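How to Plan a Kitchen Robot Trial Without Fooling Yourself

By Noémie Brunet

I ran the staff side of a trial at Guillot's catering kitchen in Trevbridge, and I went in expecting the robot to make more work than it saved. I still think that's the right attitude to start with.

Step 1. Write down the chores first

Do this before the vendor visits. Ask the people on shift which small jobs interrupt them: fetching, putting away, opening and closing drawers, wiping down. Put minutes next to each one.

Step 2. Leave the counter the way people use it

Vendors like a bare surface. Refuse. If staff have to clear up for the machine, that is a new chore, and it goes on the list from Step 1.

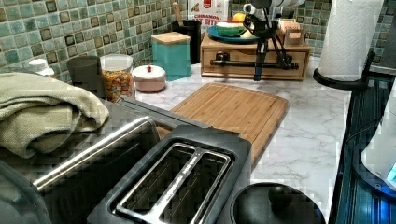 Our log ran to 3,208 attempts between November and the end of the trial. We wrote down every time a person had to step in, including the two-second nudges that the sales report left out.

Step 3. Pick one dull task and stay with it

We chose drawers. Cooks open them without looking. A gripper has to find the handle, get hold of it and pull straight, and each of those can fail separately, so give each its own column.

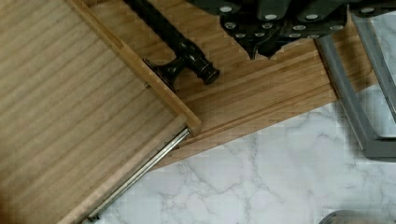

Gripper near the bar handle, drawer open alongside.

Step 4. Ask who minds the robot

On our shifts it was whoever stood closest, usually the newest hire. Name a person, pay them for it, and take something else off their plate. If management says the savings will cover that later, ask for the date in writing.

Step 5. Set your stopping point early

Ours was 80 percent of attempts with no help, checked after 9 weeks. Choose your own number, and don't let anyone lower it halfway through.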